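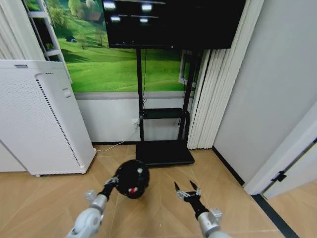
Best spot for an air purifier in a room with a TV stand?

Keith Lightfoot
11/15/23

I've got a tall white purifier at the left side of our rec room and I can't decide if it should stay there. It's on the same side as the outlet, but I'm wondering about airflow – the front is all little holes.

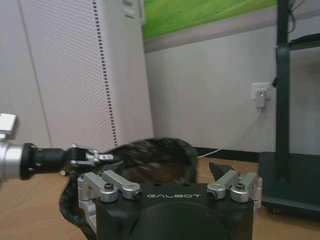 Purifier, with the green hills mural on the wall

The other thing is the trash. I keep a mesh wastebasket in there with a bag folded over the rim, and it slides whenever I pull the bag out.
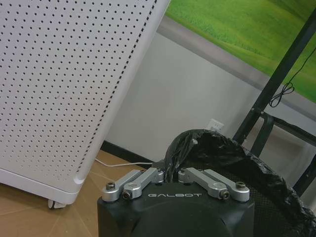 Wastebasket and the purifier's caster

rondetti223
Leave it! Just keep 20 inches clear in front of the holes and don't let the cord run where people walk. I tape mine down along the baseboard. For the basket, I stuck 2 rubber pads under mine in June and it hasn't budged.

Pearce
I'd roll it out to the middle, personally. Ours is a Rirnus and it's loud anywhere you put it, so who knows.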